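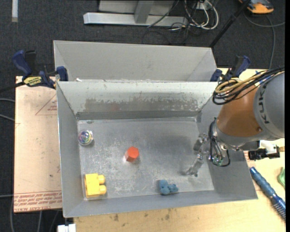
Struan Moffat wrote back after the first read-through that the bin section should come before the gripper section, as integrators fasten the bins first and open the software second. The order below follows his comment.

## 4 Setting up the Plurnau picking cell

This section covers bin placement, cable routing, calibration and the first pick cycle. It applies to Plurnau controller release 2 and to cells with two sheet-metal bins set one behind the other. Mounting of the arm itself is covered in the arm manufacturer's documents and is not repeated in this guide.

### 4.1 Fastening the bins

1. Set both bins on the table with their long sides parallel to the front edge of the table.
2. Push the rear bin against the front bin until the rims meet.
3. Fit one bar clamp at each side, near the boundary between the bins. Tighten by hand.
4. Press down on each corner of the front bin. If the bin rocks, loosen the clamps, reseat the bin and repeat step 3.
5. Remove tools, brushes and spare hardware from the part of the table that the arm will cross.

**Note:** Scratches and worn coating on the bin floor do not affect grasping. They can affect the depth reading. If the bin floor is heavily marked, run the empty-bin capture in 4.3 again after every change of lighting.

**Caution:** Do not clamp over a cable. A bar clamp can cut through insulation without visible damage to the jacket.

### 4.2 Routing the arm cables

1. Leave a loop of slack at the wrist. The loop must allow full rotation of the last joint in both directions.
2. Tie the bundle to the arm above the wrist flange. Do not tie it to the gripper.
3. Jog the arm to all four corners of the front bin at reduced speed. Watch the bundle at each corner.
4. If the bundle touches the bin floor at any corner, shorten the loop and repeat step 3.

Light contact between the bundle and the rim is permitted at reduced speed only. The bundle must clear the rim before the cell is released for normal operation.

### 4.3 Calibration

1. Empty the front bin.
2. In Plurnau, open **Cell > Bins > Front** and select **Capture empty**.
3. Wait for the status field to read READY. Do not enter the cell while the field reads BUSY.
4. Move the gripper to the reference point shown in the software and select **Confirm**.
5. Select **Save**. The profile is stored on the controller and survives a restart.
6. Repeat for the rear bin under **Cell > Bins > Rear**.

If step 3 ends with error 29, the fixed camera cannot find the bin rim. Check that the arm is parked outside the bin and that no cable hangs over a corner.

### 4.4 First pick cycle

1. Place a few small test items in the front bin. Use mixed shapes: a ball, a block with flat faces, a toy brick, a soft-edged figure.
2. Leave clear space between items for the first cycle. Place at least one item close to a wall.
3. Set the approach timeout to 2000 ms.
4. Select **Run > Single**. The arm attempts one pick and stops.
5. Read the result line. If it reads MISS, do not move the item by hand. Select **Run > Single** again so that the second attempt is logged against the same position.
6. When single picks succeed on all items, select **Run > Continuous**.

**Note:** Clear and shiny items return weak depth data. Enable **Reflective items** in the bin profile before testing with them. Cycle time increases while this option is on.

**Caution:** Items against a wall bring the fingers close to the metal. Keep the force limit at its default until the wall test in 4.5 has been passed.

### 4.5 Wall test

The Pesside finger set and the Jitpraphai finger set use different wall offsets. Select the correct set under **Gripper > Fingers** before starting. Rui Magalhães maintains the offset table at Ferkthorpe; send measured values to him if a custom fingertip is fitted.

1. Place one block against the left wall.
2. Select **Test > Wall** and choose **Left**.
3. Repeat for the remaining walls.
4. Record the result for each wall in the cell log.

A failed wall does not block operation. Plurnau excludes a strip along that wall from picking until the test is passed.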